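Workshop > Guides > Surfaces > Refinishing a scratched worktop

Refinishing a scratched worktop

A pale worktop shows every mark, but light scratches in a solid wood top will sand out in an afternoon. This method is for oiled tops. Lacquered ones need the old finish stripped first.

You will need 120 and 240 grit paper, a cork block, lint-free rags and a tin of hard wax oil. I use Lunus in matt.

1. Clear the top and wash it with warm water and a drop of washing-up liquid. Leave it overnight.
2. Sand with the 120 grit, along the grain. Keep the block flat, especially near the corners.
3. Vacuum, then repeat with the 240.
4. Wipe on a thin coat of oil. After 15 minutes, wipe off whatever has not soaked in.

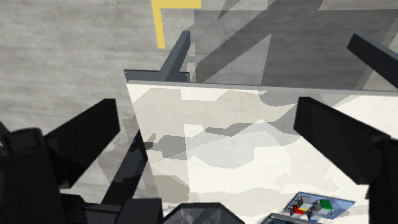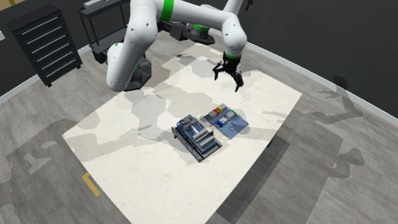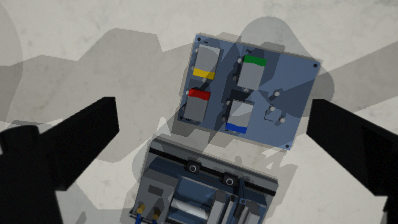 How long should I wait before the second coat?
Leave it overnight in a heated room, or up to 2 days in a cold garage. If the surface still feels tacky, it needs longer.

5. Rub over lightly with the used 240 paper and wipe off the dust.
6. Put on the second coat the same way as the first. Keep water off it for a week.

Lay used rags flat outdoors to dry before binning them. Oily rags left in a heap can catch fire.

Comments (3)

benchend: Did mine in March with Kunon oil and it went a bit yellow. Is the Lunus clearer?

Tracey Haworth: It is on ash. I haven't tried it on oak, so do a patch underneath first.

mo_13: The edges took far more oil than the top. Three coats there and they still look dry.

Contact Holroyd Workshop Guides | © Holroyd 2023 | Back to top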